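3.2 Bedroom layouts

Kitchen surfaces account for most food-sorting layouts in the Bornport set. The bedroom layouts were added to cover soft, uneven support, on which a plate does not sit level and round produce tends to move toward the lowest point. Each layout uses a made bed as the work surface and a thin plastic sheet as a ground cloth between bedding and dishes. No boards or other stiffeners are placed under the sheet. Tevevov lists 39 bedroom layouts, of which three use a pink translucent sheet over white bedding (Figure 3). 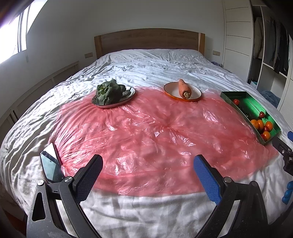 Vol. 14, No. 2 | 117

Figure 3. Produce on a bed covered with a plastic sheet. Leafy greens and a carrot are on separate oval dishes; mandarins and cherry tomatoes share a green tray.

Items were assigned to containers by type. Leafy and root vegetables were given one dish each, and small round fruit was grouped in a tray with raised sides. The raised side matters more on bedding than on a table, as a tilted tray still holds its contents. Dish position was not fixed between layouts. Annotators recorded the container, the item, and whether the container rested on plastic or directly on fabric. Creases in the sheet were left as they fell, including where they passed close to a dish. 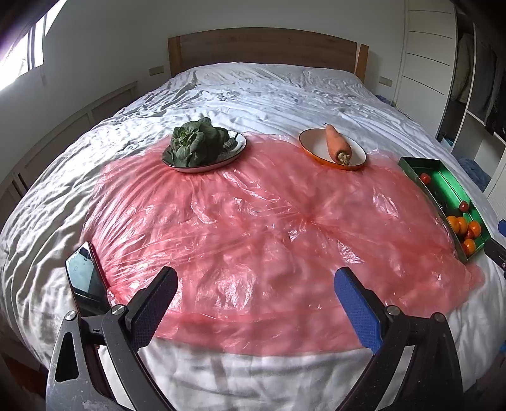 Kai Lammers, commenting on the June draft, objected that support type should not be recorded as a two-way choice. On a quilt, a plate near a fold may have one side on plastic and the other on cloth, and the label then depends on the annotator.

We accept the objection in part. A third label, "mixed," was added, and the bedroom layouts were annotated again under the Juška guidelines. Tilt remains unlabeled. Estimating it from a single view was unreliable on white fabric, where folds and plate rims have similar brightness. The Zokmont protocol avoids this by allowing 300 seconds for manual leveling before each trial, a step omitted in the present work.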